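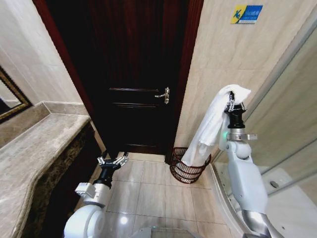
Sheziレビュー:タオルを手放すことだけを学ぶ手法

カテゴリー:ロボット学習 > 手法を試す

ロボットに物をつかませる研究は山ほどある。離す研究は少ない。人間も物を捨てるのは苦手なので、その偏りがそのまま論文リストに出ているのかもしれない。

Sheziは、その「離す」に的を絞った模倣学習の追加モジュールだ。Canan GündoğduとLautaro Barrientosの報告書に付いてきた公開コードで、既存の双腕ポリシーの上にかぶせて使う。腕の軌道には口を出さず、グリッパーを開くタイミングと、開く直前の高さの補正だけを受け持つ。冷蔵庫で言えばドアの閉め忘れブザーくらいの役回りである。ところが布を扱うとなると、ここがいちばん揉める。

剛体ならカゴの真上で開けばだいたい入る。タオルは入らない。下の端がカゴの中に届いていても、上の端は縁の外に倒れることがある。逆に、慎重に下げすぎれば指がカゴに当たる。普通のポリシーは教示データの平均的なところで指を開くので、平均的でない垂れ方をしたタオルは、平均的に床へ行く。

導入

リポジトリを落としてから最初の学習が回り出すまで、ほぼ3時間。そのうちかなりの部分は、カメラの外部パラメータを書く設定ファイルとの話し合いに消えた。書式は独特で、回転の順序がREADMEとコード内のコメントで食い違っている。正しいのはコメントのほうだった。READMEを信じると、補正の向きが見事に逆になる。

学習はGPU4枚を前提に書かれている。枚数を減らすオプションはあるものの、付けるとログの出力まで止まる。仕様なのか事故なのか、ドキュメントは沈黙を守っている。

教示データは139本を自前で取った。洗面所でタオルを持ち、カゴに入れる。それだけの動作を遠隔操作で繰り返していると、自分が何の専門家だったのか徐々に分からなくなってくる。途中で操作を代わってくれたSinan Dağdelenは、私よりずっと手際がよく、データの質が前半と後半ではっきり違う。論文なら付録に小さく書くところだ。

試した環境

場所に洗面所を選んだのは、報告書の実験がすべて白い机の上だったからである。白い机の上で成功する手法は多い。こちらの床は大判のベージュのタイルで、壁も大理石風、光は床で反射し、すぐ横にはガラスのシャワーブースがある。深度センサーにとっては嫌がらせのような部屋だ。カゴは赤いワイヤー製で、網目の向こうが透けて見えるため、縁の位置を推定する側はさらに機嫌が悪くなる。

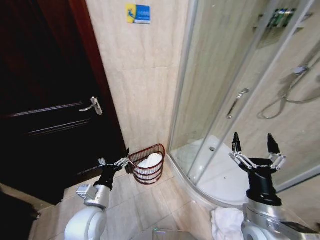 比較のため、補正なしの元のポリシーも同じ条件で動かした。タオルの畳み具合と持つ位置を変え、Sheziのオンとオフを交互に試している。厳密なベンチマークではないので、成功率の表は載せない。表にすると急に偉そうに見えるからだ。

良かったところ

いちばん効いたのは、開く前の「待ち」だった。Sheziは布の揺れを短い時間窓で見ていて、収まるまで指を開かない。元のポリシーが勢いのまま放り出すような場面で、一拍置く。傍で見ていると考え込んでいるようで、妙に貫禄がある。中身はしきい値の判定である。

高さの補正もおおむね素直で、タオルを長く垂らして持ったときに差が出た。下端がカゴに入った後もそのまま下げ、上の折り目が縁に近づいてから開く。人間なら考えもしない動作に、これだけの機構が要る。そのことに感心すべきか気落ちすべきかは、読者の職業によると思う。

既存のポリシーを再学習しなくて済むのも助かった。元の重みは凍結したままなので、合わなければ外せばいい。研究コードで「外せる」は相当な美点で、昨年試したLonbyは一度入れたら環境ごと作り直す羽目になった。

困ったところ

掛けたままの腕の扱いがよくない。片腕でタオルを持っているあいだ、もう片方の腕は何もせず構えているだけなのだが、Sheziはその姿勢まで特徴量に入れている。空いた腕の位置を少し変えると、開くタイミングがずれる。報告書にはこの依存について一行もない。Hacer Gökçeに話したら、入力から該当する関節を外す差分を送ってくれた。適用すると挙動は落ち着いたが、公式の版ではなくなった。

それから、失敗した後のことを何も考えていない。タオルが床に落ちても、モジュールは仕事を終えた顔で初期状態に戻る。拾い直しは上位の層の責任、という設計なのだろう。責任分界点としては正しい。ただ、床のタオルを拾うのは結局のところ私だった。

可視化ツールも付属する。起動に3回失敗し、その後は使っていない。

結果の読み方

報告書は「布の投入動作における一般化」をうたっている。私の感触では、同じくらいの大きさと厚みのタオルの範囲でなら、うなずける。薄い布巾に替えると待ち時間が伸びすぎ、いつまでも開かないことがあった。薄い布はいつまでも揺れるので、理屈どおりではある。しきい値を緩めれば開くが、今度はタオルで早まる。材質ごとに設定を持たせるか、揺れの判定を学習側に入れるか、次の版で対応してほしい。

どの部分が効いているのかも、まだ切り分けきれていない。待ちだけを手書きのルールで元のポリシーに足した版も試したところ、差の半分以上は埋まったように見えた。Fares Hijaziは「それなら論文は一段落で済む」と言う。私はもう少し好意的で、高さ補正との組み合わせに意味があると考えている。少なくとも二段落分はある。

買いか(無料だが)

布を容器に入れる作業を抱えていて、しかも元のポリシーに愛着がある人には勧められる。これから一から組むなら、待ちの仕組みだけ借りて自分で書いたほうが早い。回転の順序で悩む時間もなくなる。

うちではHacerの差分を当てた版を残すことにした。次は同じ重みのまま、カゴを置く場所だけ変えて動かしてみる予定でいる。データはまた取らないといけない。Sinanにはまだ言っていない。

最終更新:1月

関連記事
・Lonbyを環境ごと捨てた日
・Skonlowの双腕用教示デバイスを使う:肩がこる順に並べた長所
・Grasedcombeワークショップ参加記 布物体操作の部
・透明な壁と深度カメラの相性について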